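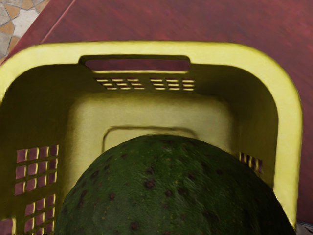
An avocado in the yellow basket, in the simulator.

I have worked in produce packing for most of my adult life, and I never thought I'd spend a Saturday-style amount of energy writing about software. But we are six months into the new setup at Cliltari and I keep boring my family with it, so the blog gets it instead!

Some background for anyone who doesn't know the place. We pack fruit for small grocery stores. Pallets come in at the back, crates go out at the front, and in between there used to be two long benches of people picking fruit out of baskets and setting it into trays. Last February the company signed up with Vusport to automate part of that, beginning with avocados. The first robot cell went in on what we call the Surka line (named after an old supplier, long gone, but the sign is still up and I doubt it will ever come down).

What I didn't expect was how much of the job would happen before a single real avocado got touched. Vusport builds everything in simulation first. There's a basket, there's a table top, there's fruit, and the program gets to try picking in there over and over without anybody sweeping up guacamole. They asked for people from the floor to sit in on it. I put my hand up so fast I nearly knocked my coffee over.

My first morning, I was told to look at the scenes and say what was wrong with them. That was the whole assignment. I figured I'd have nothing to say. Three hours later I was still talking. An avocado sitting near the wall of a basket is a completely different pick from one in the middle. You come at it from the open side, you roll it a little with two fingers, and then you lift. My hands have known that for years and I had never once said it out loud. The young engineer next to me was typing as fast as she could.

We worked in rounds. The biggest round was 1,000 simulated picks, run overnight, and in the morning there were 126 misses waiting for us to go through. I loved those mornings. You pull up a miss, you look at where the fruit was, and you argue (nicely) about what a person would have done.

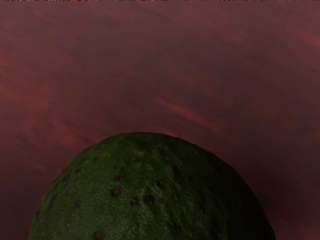
Skin was my other big subject. Avocados are bumpy, they have spots, and a lot of those spots mean nothing at all. A new packer will set aside perfectly good fruit for the first week because it looks freckled. So will a computer, apparently! We went back and forth on which marks should count and which shouldn't, and I ended up writing four pages of notes with little drawings. Those notes are now what we hand to new people on the bench, too, which makes me prouder than I can tell you.

So what has changed for those of us on the floor? Quite a bit. The Surka line used to need seven of us per shift and now it needs three. I know how that sounds, and I was nervous about it, same as everybody. The other four went to ripeness checking and to the mixed orders, where every crate is different and the robot is no use yet. Two of my coworkers like it better over there. One doesn't, and misses the bench, the radio and the chatting, and I get that completely. The line is quieter now. We talk less during the shift than we used to, and I haven't found a fix for that apart from longer lunches.

My wrists, on the other hand, are thrilled. I used to tape the right one by the end of every week and I haven't opened the tape since spring. A normal shift on that line now puts out 2,260 trays' worth of fruit over the week, and I go home with enough left in me to cook dinner.

There is also a job that didn't exist before, which they call cell lead, and it's mine. I start the cell up, I clear it when it stops, and I keep the log. The log is my favorite part. I write down each stop and what the fruit was doing, then it goes back to Vusport and they build something like it in the simulator. I had 53 entries in my first notebook before I ran out of pages and switched to a bigger one.

Next up is the Didenko contract, which is pears. Pears! They have necks, they bruise if you look at them wrong, and they lean on each other in the basket. I've already been asked to come in for the first week of simulation and I've started watching my own hands when I pick one up at home. If any of you pack pears for a living and have opinions about where to hold them, please leave a comment, because I'm making a list.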